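Moving Cans for a Living

I have worked at the Werkasach stockroom in Bremcombe since before the new racks went in, and in January they told us part of the restocking would go to a machine. We had one meeting. It was short, and most of the questions were about hours.

Hours did change, though less than I expected. The early shift used to be three people opening cartons and filling shelves until the store people came in. Now it is two, and the third spot moved to returns, where we were always behind. I took it for 19 weeks and then asked to come back.

The shelf work feels different. I used to put things wherever they fit and fix them later. Now every item has a home, and when a label is wrong I have to enter it, with a reason, before I go on to the next one. My first full list had 453 lines. The longest so far was 652 - I ate lunch late that day.

My knees are better. I do miss the talking. With three of us on one aisle you heard everything about everybody, and now I mostly hear the fan over the door.

Pay stayed the same, and I think it should have gone up. Checking lists is slower work than it looks, and a mistake has your name on it. I said so at my review and was told it would be looked at. 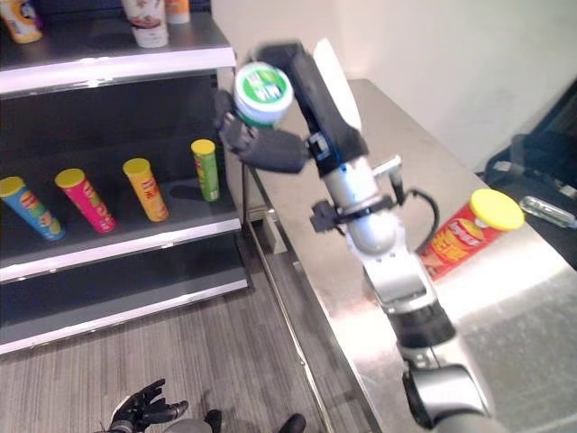
Posted by Huệ Lò, November 2021
Filed under: Work, Bremcombe

The green and white tin is in the hand, and the red chip can is on its side on the steel table. Round tins and tall cans are most of what I check now. Chip cans lean on the shelf whoever puts them there, and I still straighten them when I walk past.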